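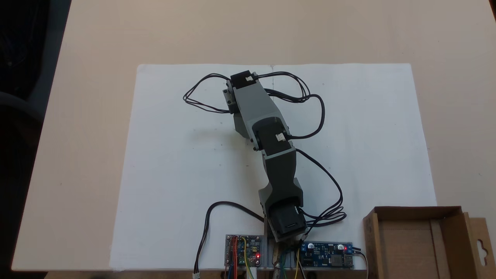 Farouk wanted to know, before anything else, whether the recipe cards had been typed out just as they were written, smudges and odd spellings and all. They were, and we're so glad somebody asked!

Kesescombe Recipe Cards, README

Welcome, and thank you for stopping by. This folder holds almost 1000 handwritten recipe cards from the town of Kesescombe, typed up over a couple of winters (and a good many pots of coffee) by the Clultness kitchen history project. Most are for baking — pies, quick breads, a great deal of gingerbread — with a smaller group on pickles and preserves.

What's in the folder

cards.csv has one row per card, with the title, the ingredients and the method.
notes.txt has the scribbles from the backs and margins, such as "too sweet for Monevard supper" or "double this in November."

Spelling stays as the cook left it, so please try "rasins" as well as "raisins" when you search. Where a word couldn't be read, we put [unclear] and moved on. Oven heat is given only if the card gives it, and plenty of them just say "a good oven," bless them. 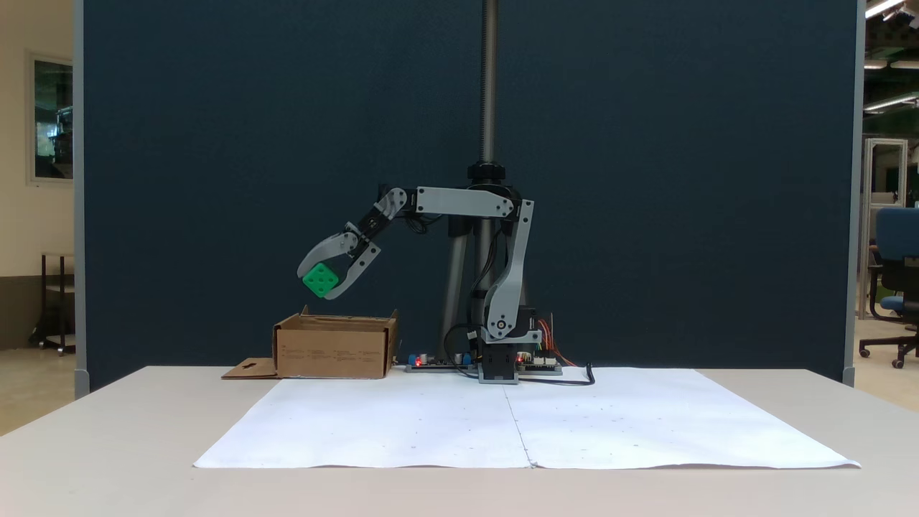 Can I print these in a church or school cookbook? Please do, and a line thanking the Clultness project would make us very happy.

Known gaps

Box 2 got damp long before it reached us, and 80 of its cards have a title and hardly anything else. The canning recipes are old, too, so enjoy them as reading and follow a current guide when you put up your own jars.

Version 3, updated 14 August 2026. Corrections are welcome — send the card number along with the fix, and we'll fold it into the next version.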